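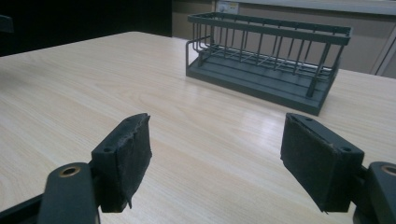 Perkari House Kitchen Group
Minutes of the meeting held 2023-01-19

Present: Verna Mercado (chair), Fahad Abbasi (minutes), four residents from the second floor, one from the third.
Apologies: none received. The first floor was not represented, again.

1. Minutes of the November meeting
Accepted with one change. Item 3 should read "the group was told the sink would be fixed," not "the sink was fixed."

2. The table
The supplier, Prurden, says the finish will stand up to daily use in a shared kitchen for 11 years. Verna asked how they had arrived at 11 and has not had a reply. The pale color is liked by most. Fahad said pale tables are liked until somebody makes curry. The shine in the middle is pleasant enough but it will show every smear, and a resident asked if anyone had budgeted for wiping it. No one had.
Agreed: plain dishcloth and mild soap only. The spray that came with the table stays in the cupboard until Prurden says what is in it.

3. Dish rack
Discussion took up most of the meeting. The proposal was to keep the dark gray rack on the far side of the table and stop using the draining board, which floods. Those in favor said the tray will keep drips off the wood grain. Verna was not convinced that a sloped tray does anything except choose where the puddle goes. The flyer from Jindex says "self-draining." Fahad asked, draining into what, and this was not answered. 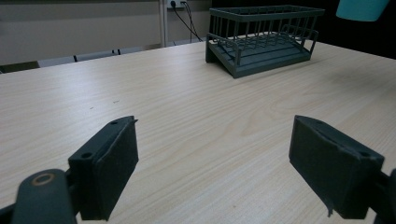 Rack in the proposed position, far side of the table.

A third-floor resident preferred the Iwasaki rack at $60, which has a spout. Verna pointed out that a spout is only useful next to a sink, and the table is not next to the sink. It was suggested that the table could be moved. This was not taken further.
There was a question about whether the upright bars would hold the big serving plates. Opinions differed and no plates were fetched.
Agreed: rack stays where it is until the next meeting. A folded towel goes under the front edge – Verna wished it noted that needing a towel rather proves her point. Fahad to write to Jindex.

4. Budget
Balance is $693. The table is paid for. Up to $100 was set aside for kitchen items, with receipts this time. A request for a second rack was turned down until there is some sign that the first one works.

5. Any other business
Labeling of shelves: put off.
Sink: see November.

Next meeting to be fixed by email. Verna asked that people read it.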